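Dramosstead: simulated gripper runs, data card

Rules for anyone adding runs to the set. Maintained by Nazar Stelmakh at Pruvetcombe. Last revised in March.

Keep every run in a folder of its own. Log the finger opening with each step. Leave runs of under 20 steps out.
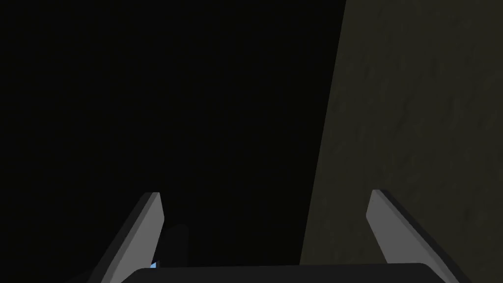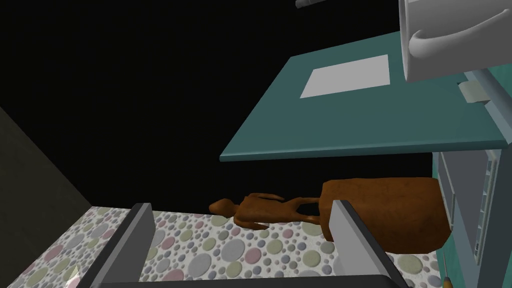
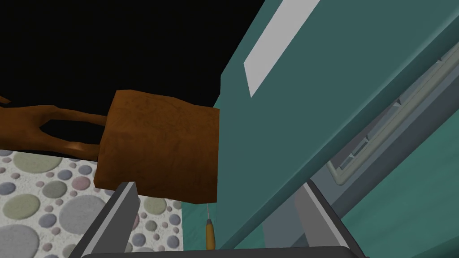 Wrist view, fingers open, in all three.

May I delete a failed run?
Keep it and mark it as failed. Brândușa Chiriac checks the labels.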